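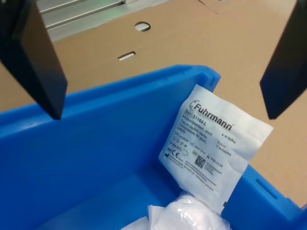 *Blue plastic bin.*

# How to read a "new album is coming" story without getting your hopes up

Every few months a band that hasn't released anything in years gives an interview, and by teatime the music sites are all announcing a new record. I've fallen for plenty of these. What follows is the way I check them now. It takes a few minutes and has saved me from one very silly pre-order.

I'll use Utano, because I've followed them longest and been let down by them most often.

## 1. Find the sentence the headline came from

Scroll past the adverts and look for the actual quote. In September a site called Magesa ran "Utano confirm fourth album". The quote underneath, from the bass player, was "we've been in a room together and it was nice." I read it several times and could not find an album in it.

If the story gives no quote, look for a link to the original interview. If that's missing too, close the tab.

## 2. Sort the verbs

Write down what the band say they have done, and keep it apart from what they say they're going to do.

- **Weak:** talking, jamming, swapping ideas, "open to it", "never say never"
- **Slightly better:** writing, demoing, "we've got songs"
- **Worth your time:** recorded, mixed, mastered, handed to the label

Anything in the first group can be ignored. The second can go on for years. Song counts belong there as well, however impressive they sound. A song can be a finished thing with words and a chorus, or it can be a riff hummed into a phone on a bus, and musicians use the same word for both.

## 3. See what else they're selling

Check the tour page and the shop. Album talk has a way of turning up when there are tickets left. When Utano last said they were "deep into writing", they had 2 festival dates coming and a reissue on coloured vinyl. Once those were out of the way the writing wasn't mentioned again.

I'm not saying they were lying. They may well have meant it on the day.

## 4. Count the sources properly

You'll often see the same news in four or five places and feel surer of it. Open them all. I did this with a rumour about Stokano, the side project, and 3 of the stories were rewrites of the first one, down to the same spelling mistake in the drummer's name. That is one source.

Fan forums are no better on this point. Somebody's cousin who works at a studio is not a source, though I admit I always read those threads to the end.

## 5. Look for dull evidence

Exciting evidence is cheap. The dull kind costs money, so I trust it more:

- a release date with a day in it
- a track list with running times
- a named producer who has mentioned the job himself or herself
- a listing at a proper record shop, with a catalogue number

I want 2 of these before I believe anything. A black square posted on a Saturday night doesn't count, and neither does a wiped profile picture.

## 6. Leave the pre-order alone

My silly one was a "deluxe bundle" from Ustitix, paid for before there was so much as a title. The release slipped, then slipped again, and getting my money back took more emails than I care to remember. The record will still be on sale the week it comes out, and by then you can hear it first.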